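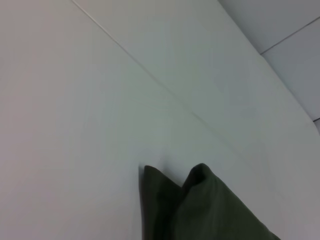 Off-white, with a seam.

She has cut eliminations, reunions, a wedding that didn't happen and a hot-tub argument about salad dressing. For the past two seasons she has been senior story editor on Clillville, the competition in which strangers move into a made-up small town, run for mayor of it, and get voted out of their own houses. She agreed to talk on the condition that I leave her name out. Her contract has a page about this. She says it's the only page she has read twice.

We meet in January at a diner near the edit offices, at 7 a.m., which she considers late. She orders pancakes and then takes a call about whether a contestant can plausibly be shown walking into a post office in a sweater he isn't wearing when he walks out.

"He can," she tells the phone. "Put the dog between."

The dog, she explains once she's hung up, belongs to the fake town. It has saved more scenes than any editor on staff. Any time two pieces of conversation don't fit together, you show the dog.

"Viewers think he's the heart of the show," she says. "He's a hinge."

The new season shoots in spring, and it arrives with changes. The town council is gone. So is the weekly parade, which she mourns in public and celebrated in private. Inov, the company that makes the show, wants fewer ceremonies and more of what its notes call "neighborly friction." She has the notes on her phone and reads me several in the voice of a flight attendant. One asks whether the library could be less quiet.

I ask what a story editor does, exactly. She puts down her fork with the look of someone whose relatives ask this every Thanksgiving.

"I get 1,000 hours of people eating cereal," she says. "I turn in an episode where somebody betrays somebody. In the middle I drink a lot of seltzer."

That was the haul for last season's second episode alone, which covered the opening week in town, with cameras in every kitchen. The finished thing ran 55 minutes. She doesn't watch all of it herself. A room of loggers works in shifts, typing up who said what and when, and she reads their notes the way other people read mystery novels, looking for the line on page four that pays off on page ninety. The loggers are mostly right out of college and develop opinions fast. By week three they are split into camps. Last year two of them stopped sharing a lunch table over a contestant who had, as far as she could tell, done nothing except borrow a ladder.

The ladder made it into the show. It became, in fact, the spine of the first half of the season. One household lent it, another kept it, and a third brought it up in a debate for mayor. She's proud of the ladder. In her view it was the only thing anyone in town truly cared about, and the job is to find that thing early and to stop pushing the stuff people merely say they care about.

"They all say family," she says. "Every casting tape. I love my family, I'm doing this for my family. Fine. Then you give them a ladder and you meet them."

Casting looked at 192 finalists for the coming season, each of whom had filled out a form longer than most mortgages. Story editors aren't supposed to have a vote. She sits in the back anyway and passes notes. What she's looking for is less volume than you might guess. Loud people are easy to find and hard to cut, she says, as they tend to talk over everybody else's good lines. She would trade any three of them for one person who holds a grudge politely.

Does she feel bad about any of it? She takes her time with this, and with the syrup.

"There's a version of the question I respect," she says. "The version where you ask if I've ever made someone look worse than they were. Yes. Once, clearly, and I've thought about it a lot. There was a guy who laughed at a bad moment, and the laugh was real, but it was at something on the other side of the room. We didn't show the other side of the room."

Did he complain?

"He sent a fruit basket to the whole office at the end of the season. He'd gotten a podcast out of it. I still wouldn't cut it like that now."

She has a rule these days, taped inside a cabinet where visitors from the network won't see it. A reaction has to come from the same conversation it's reacting to. It sounds like a low bar. She says I'd be amazed how many people have hit their shins on it. The dog is exempt.

Which brings us to the mattress. Seltex, the show's sponsor, supplied a bed for every house last season, and the deal called for residents to be seen sleeping well. This was difficult. Residents of Clillville do not sleep well. They lie awake whispering about who told the hardware store people what. The whispering is the best material on the show, and all of it took place on the sponsor's product, by people who looked like they had been dug up.

A meeting was held. She remembers it as the longest of her working life. In the end the sponsor got a run of shots of people stretching in the morning, most of them filmed after lunch, and she kept the whispering.

"Everybody left that room a little ashamed," she says. "That's how you know it's a compromise."

The show has also traveled. A version set outside Lagos is in the works, and she flew over for a few weeks last fall to help the local team set up its edit. She went with a binder. On her first morning, the team there politely asked what the binder was for. They had already built a system in which the loggers flag a line, say why, and argue for it on a shared call at the end of the day, and it was so plainly better than hers that she spent the rest of the trip copying it down.

They also had no dog. They'd chosen a rooster, on the theory that a dog can be called away and a rooster is always in the middle of something. She brought this up at home. Inov is said to be considering it. The dog's trainer is said to have heard.

I ask whether audiences still believe in any of this, and she makes a face that suggests I've asked whether people believe in lasagna. Her mother watches every week and calls during the commercials to report on what has just happened, including the parts her daughter assembled on the floor of an edit bay in her socks. Her mother has never cared how the post office scene got made. Her mother wants to know who has the ladder.

"She told me last year that whoever puts it together is mean to the florist," she says. "I said, Mom. She said, well, tell them."

Did she tell them?

"I gave the florist a nice moment in episode nine. She waters something. There's music."

Her phone goes again. The network has seen a rough cut of the preview special and would like to know if the mayor could cry sooner. She chews, listens, says "sooner than what" and then, after a while, "he's on a tractor." She pays for both our breakfasts over my objections and asks me to put that in. Then she asks whether I could move it closer to the top.

Clillville returns this summer, with a new mayor, a louder library and, pending talks, a rooster.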